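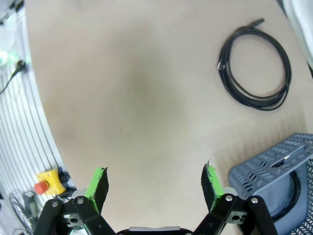

How many spare cables does a household need?

Fewer than it has. One working replacement for each thing you use every week is plenty, plus one long one for the day you have to move the router. Everything past that is a collection, and should be housed and dusted like one.

I came to this position late in life and under pressure. The pressure was a kitchen drawer at our place in Rodville that had stopped opening more than three inches. I could get a hand in, up to the wrist, and pull out whatever had been on top since the last time I tried. Usually it was a black cord with a plug on the end that fit nothing I owned. I would look at it with respect and put it back.

My husband's view was that the drawer was fine. He is a man who still has the cord for an electric knife, which we got rid of before our daughter was born. She drives now.

So I called Akosua Darko, who sorts other people's cords for money. She used to run the equipment room at a community theater, where a missing cable meant a dark stage and a crowd of dentists in tights, and she brought the temperament with her when she left. She charges by the afternoon. She asked me to do one thing before she came, which was to get every cord in the house into one place, and I said that would be easy.

It took me two evenings. There were cords behind the books. There was one in the glove compartment, one in a boot, and a whole family of them in the guest room closet inside a Grekorby shoebox marked TAXES. By the end I had 103 of them, and I have since learned that this is a number people in Akosua's line of work hear without blinking.

"What's your table like?" she asked on the phone.

I said it was a table.

"Is there anything on it?"

There was, of course. There was the mail and a bowl of keys and half a jigsaw puzzle of a lighthouse. She told me to clear it down to the wood and leave it that way, and then she hung up, I assume to go clear one of her own.

She arrived on April 9, 2024, with two plastic baskets, a roll of masking tape, and no small talk. The baskets have holes in the sides. She is firm about the holes. A solid bin, she says, turns into a bin of mystery inside a month, and people will keep anything they can't see. With a basket you get a glimpse of black cord through the side every time you walk past, and some part of you stays ashamed.

The method is dull, and I mean that as praise. You take one cord. You find out what it does. If it does something, you coil it and lay it on the table by itself. If you can't say what it does, it goes in the basket, and the basket goes in the hall closet until July. Anything you haven't gone looking for by then leaves the house. You don't get to have a feeling about it.

The coiling I had been doing wrong for forty years. I was a hand-and-elbow person, as my father was, winding the cord around my forearm like someone bringing in a boat. Akosua watched me do this once and took the cord away. That puts a twist in every turn, she said, and the cord remembers it, and then you wonder why your lamp is lying in wait for you. You're supposed to make loose loops in one hand, each the size of a saucer or a little bigger, and let the cord roll between your fingers as it goes. If it wants to be an oval, let it be an oval. Don't pull it tight and don't fold it near the plug, where it breaks first. Leave the plug end sticking out of the loop so you can see what it is without undoing all your nice work.

I was bad at it, then less bad. There is a point, maybe a dozen cords in, when the loops start falling into your palm on their own, and I'll admit I got a little smug. I coiled the toaster. It was still plugged in, and it's not a long cord, and Akosua asked me to stop.

She doesn't hold with twist ties, which she says vanish. She doesn't hold with those fabric straps either, although I had already bought a pack of 19 from Flarnari in a color called Oatmeal. What she uses is masking tape, folded over the cord near the plug like a little flag, with the name of the thing written on it. Not "charger." Everything is a charger. She made me write PRINTER and GOOD HEADPHONES and, at my husband's request, KNIFE.

He had drifted in by then. He said he was getting a glass of water, and he got it, and he stood there with it for an hour. Every so often he would spot something in the basket and make a small noise. He rescued an adapter for a Visser label maker on the grounds that we might find the label maker. Akosua let him hold it for a while. When he put it down to sneeze she dropped it back in, and I don't believe he has noticed to this day.

When we finished there were 12 cords with flags on them. I laid them in the drawer in two rows, plugs facing front, and shut it. Then I opened it again, all the way, and left it like that through dinner so everyone could have a look.

The rest went to the closet. In July I carried the baskets out to the car and drove them to the electronics counter at the county drop-off, where a teenager weighed them and thanked me in the tone you'd use for a casserole. The electric knife cord wasn't in there. I have looked in the obvious places, including the boot.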